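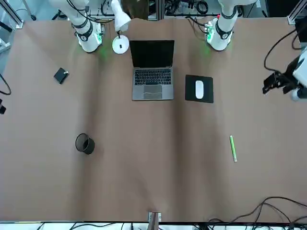 Threads > Open days > Grostthorpe

Print | E-mail

Spent my afternoon at the Zenow open day in Grostthorpe and I have THOUGHTS about robots tidying desks, so bear with me, this'll be a few posts. I'd expected big orange things welding cars behind a cage. What I got was a table covered in brown paper with two white arms on it, and between them a laptop, a lamp, a mouse on its mat, a pen and a little mesh bin. Basically my desk, only cleaner!

2/ There were 11 of us in my group, squeezed in behind a rope. Our guide was Urs Schnyder, who came over from the Schmieder office for the day and is very, very patient with people asking if it can do ironing (me, I asked if it can do ironing).

3/ Not yet, was the answer. Towels maybe. He pulled a face at the word "shirts".

4/ The bit I didn't expect — pens are a pig of a job. A thin thing lying flat on a table gives the fingers hardly anything to get hold of. Urs said they'd done 198 goes at pens alone in October and he's a bit sick of the sight of them.

5/ Someone's lad asked what happens if the two arms want the same thing. Great question! They plan both arms together so one waits its turn, and there's a big stop button for when it all goes wrong. He wanted to press it. So did I.

6/ It's SLOW, by the way. I could clear a desk in the time it takes to think about a mouse. Didn't matter, we all stood there holding our breath like it was a penalty shoot-out.

7/ Practical stuff if you fancy it: tours go on the hour, last one's at 3, parking was full so use the Nodska road and walk up. Tea is 50p and the flapjack's decent.

8/ Oh and wear a jumper, that hall is freezing. More tomorrow if I can read my own notes.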